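Jirkbridge Community Help: Storage and Premises

Moving wheeled racks on carpet tiles

Posted by Ntombi Mathebula, Sep 20, 2020

Our office in Motaung keeps its supplies in green plastic crates on blue metal racks fitted with casters. The floor is carpet tile. We are required to move the racks for cleaning each February and wish to know whether they may be rolled with the crates in place, or whether each rack must first be unloaded. We would also welcome advice on which shelf the crates should occupy.

Keabetswe Nel

It is advisable to unload the rack before moving it. Small casters can catch at the seams between tiles, and a stacked crate may slide forward when the rack stops suddenly. Where unloading is not practical, please observe the following: keep all crates on the lower shelf, clear the upper shelf completely, and have 2 persons move the rack, one at each end. The rack should be pushed slowly and never pulled by a single upright.

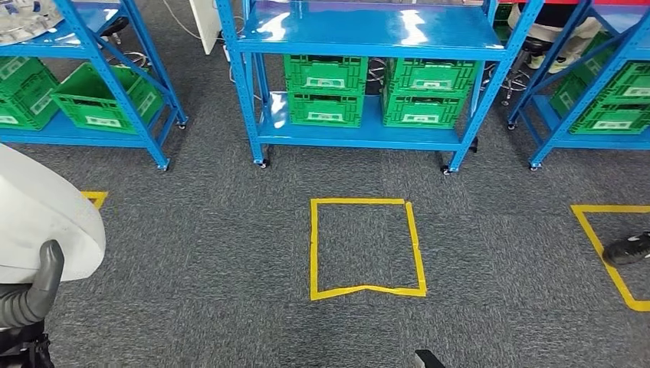 Crates stacked two high on the lower shelf, upper shelf clear.

Labels should face the aisle so that contents can be checked without lifting the upper crate. Any round or bulky item stored on an upper shelf should be taken down before the rack is moved. Please also confirm the load rating with your supplier. Ours is 95 kilograms per shelf, but ratings differ between models and the figure should not be assumed.

Jerome Malabanan

We have rolled ours fully loaded for years without incident. Check the wheels for carpet fiber.

Fergal Geraghty

I would support the first reply. In addition, individual carpet tiles that have lifted at a corner should be pressed down or replaced before any rack is rolled across them. Our premises office at Skovell keeps spare tiles for this purpose. If your casters have brakes, apply them once the rack is back in position.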